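Where Things Go: A Study of Sorting and Putting Away in a Shared Workshop

Student project report, Design and Materials course
Ngaio Katene and Remzi Çetinkaya

1. How we got the topic

We wanted to do chairs. Chairs were taken. What was left on the sign-up sheet was "storage," which is how the two of us came to spend most of a term looking at bins, trays, shelves and the stuff that ends up in them. We would like it noted that by week three we had stopped complaining.

The workshop we studied is the ground-floor one in the Likholm building. It is shared by 8 project groups, all of which believe they are the tidy one. Offcuts, blocks, fasteners and half-built models move between the tables all day, and at closing time they are supposed to go home. Our question was simple: when people put things away, what kind of container do they put them in, and does the shape of the container have anything to do with it?

2. What we did

For the first part we logged every item that was left out at closing over one month, which was September. We wrote down what it was, where it was lying and where it should have been. Remzi did the writing and Ngaio did the crawling under tables. The log reached 449 items before we ran out of month.

For the second part we swapped containers. The workshop had three kinds in regular use:

Deep plastic tubs with lids, which live on the Dvořáček shelving.
Small divided drawers in the Plenel cabinet, labeled by somebody with beautiful handwriting and a loose grasp of what a bracket is.
Wide open metal bins with sloping sides, kept on tables.

We moved the same set of mixed blocks and offcuts from one kind to the next and kept logging. Each container got the same number of days and the same sign, which read PUT BLOCKS HERE. We had a more polite sign but it fell off.

3. What we found

Lids are the enemy. With the plastic tubs in use, 143 items were left out, and a good share of those were lying on top of a closed tub. People walked all the way to the right place, met a lid, and gave up. We find this hard to judge because Ngaio did it twice while we were running the study.

The divided drawers did well with screws and badly with everything else. A block either fits in a drawer or it doesn't, and when it doesn't it goes on top of the cabinet, where it is joined by its friends. By the end of the drawer period the top of the Plenel cabinet had become a fourth kind of container, and a popular one. We did not have a column for that in the log, so Remzi drew one in by hand and the page has been crooked ever since.

The open bins won. People dropped things into them in passing, sometimes from farther away than we would recommend. The cost is noise – sheet metal announces every arrival – and the group at the next table asked us more than once when the study would be over.

4. A closer look at the open bin

We spent extra time on this one because it was doing so well and we wanted to know what the catch was. Two features seem to matter. The first is the flare of the walls. A wide mouth forgives bad aim, and the slope sends small things down toward the flat part in the middle. The second is that you can see what's in it without lifting anything, so the question "do we have any more green ones?" gets answered by looking instead of by asking the whole room.
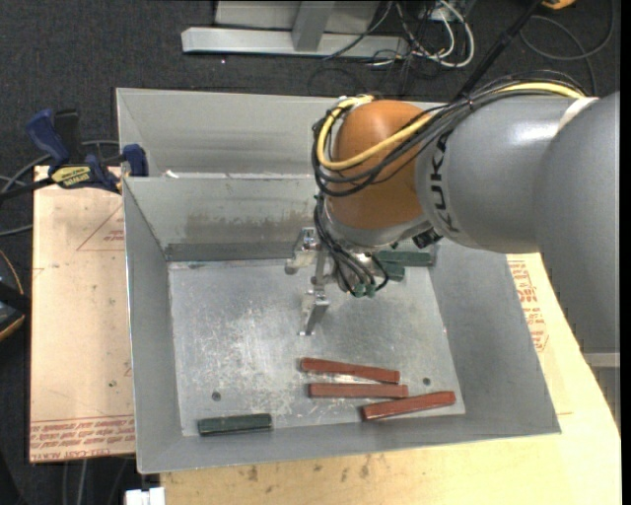 Page last changed: June 21, 2026

The floor of the bin carries the wear: white scuffs, scratches and chalky smudges over the gray, with darker stains streaking the wall at the back. We think this is good for the bin's social life. Everyone is careful around the nice drawers. A scratched metal tray on a wooden table asks nothing of you, and you drop your block in and go to lunch.

There are also two small holes in the floor. We have three theories about them and have agreed to print none.

The catch, when we found it, was corners. Longer blocks tend to settle toward the back of the bin and shorter ones gather in front of them, and after a few days the back layer is the one that never gets used. In the last week we fished out a wooden offcut with an Asell project label from a model handed in the term before.

5. What we would change

Our log has a weakness, namely us. People saw two students with a clipboard and tidied up. The first few days are suspiciously clean, and we have left them in because taking them out felt worse.

We would also weigh the bins. Across the whole project we recorded 762 separate trips to put something away, but a trip with one block and a trip with an armful both count as one, and the armfuls were mostly going to the open bins.

For the workshop itself we suggest open bins on the tables for blocks and offcuts, drawers for screws only, and the tubs moved to the back room with their lids off. The lids can go in the tubs. We asked for a slanted board on top of the Plenel cabinet so that nothing can be left there, and were told to put the request in writing. This is the writing.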